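Okay, build thread time, because a few people asked what's been eating my weekends. It's the two-arm litter box rig! Long one, mute me if you must.

Quick background for anyone new. I have cats, a corner of the shared workshop on Goodall, and a bad habit of automating chores that take me two minutes by hand. Last one was the plant waterer. We don't talk about the plant waterer.

The project is called Matow (it started as a typo in a folder name and it stuck). Goal for this round: two small arms, one bag of litter, one tray, one scoop. Fill the tray, then learn to scoop it. Clean litter only, before anyone asks. The workshop has rules and so do I.

Why two arms? Try pouring from a floppy bag with one hand. The bag folds in on itself, the mouth closes, and you end up shaking it like a ketchup bottle. So the plan is one arm holds and the other does the fiddly part. Or they both hold. I keep changing my mind.

The arms themselves were the easy bit. Printed most of the links, bought the motors, swore at the screws. Total for the pair came in way under what I was scared of, mostly thanks to a box of used servos from the Ratier clearance shelf. Two of them were duds – the rest have been champs.

Cables were NOT the easy bit. First version had them zip-tied so tight the wrist couldn't turn all the way. Second version had so much slack they caught on everything. Now I leave a big loop at the joints and tie them down on the straight parts. It looks messy and it works, so it stays.

The floor of the work area is marble-pattern stick-on stuff. I wanted plain gray but the store had one roll left and it was this one. It's grown on me. My arms have a nicer countertop than I do.

Anyway, from the bench 21/11/2021:

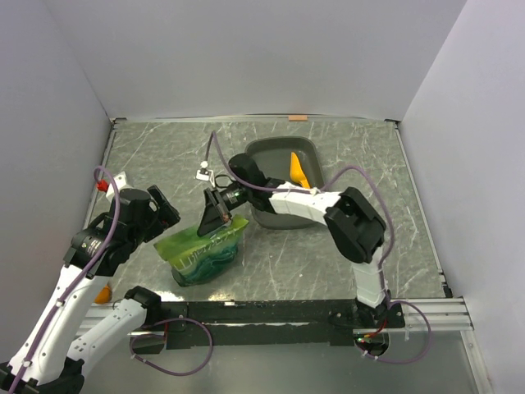

Bag, tray, scoop, two arms.
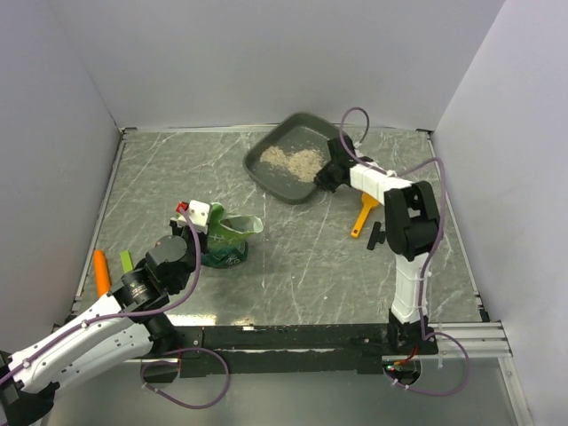 Now the software side, which is where most of my hours went. I'm driving it by hand for now with a pair of little leader arms I hold at the desk. I move, they copy. Every run gets saved, and the idea is to train on those once I have enough. My target is 200 good runs. I'm nowhere near it.

The thing I didn't expect is how tired your hands get. I can do 15 minutes and then my grip goes sloppy and the runs turn to garbage. So it's 15 on, coffee, 15 on, sweep the floor, 15 on.

Bag notes, for the three of you who care about bags. A full one is too heavy for these motors, the shoulder just sags and whines. So I only put a little litter in at a time. And a crinkly bag is never the same shape twice, so anything I hard-code is wrong by the next run. I tried to script the grab back in May and gave up after one evening.

Gripper notes! The fingers used to be smooth and the bag slid right out. I've tried rubber tape (great for a day, then it peels), and a textured print (better). Next up is a thin silicone sleeve from Oltov that a guy in the workshop swears by for his own grabber. They're cheap so I ordered a few spares.

The scoop is its own headache. It's flat on the bottom and thin at the handle, so if it lies flush there's nothing to get hold of. My best trick so far is to grab it where it's propped on the tray rim. I might print a fat sleeve for the handle, but that feels like cheating. Is it cheating? I go back and forth.

Somebody asked if I'll share the files. Yes! Once I clean them up. Right now the folder has 20 versions of the same bracket and I couldn't tell you which one is on the robot.

Somebody else asked if the cats will ever use it. Big maybe. They hate the noise the elbows make. I want to try slower moves and a softer start on the motors before I bring them anywhere near it.

To do before the next post: fit the new sleeves, shorten the right cable a touch, find a better light (I get a nasty glare off the floor near the front), and record more runs while my thumbs hold out.

Also taking name ideas for the arms. They can't be Lefty and Righty, my partner already vetoed it. Reply with your worst ones and I'll put the winners on with the label maker.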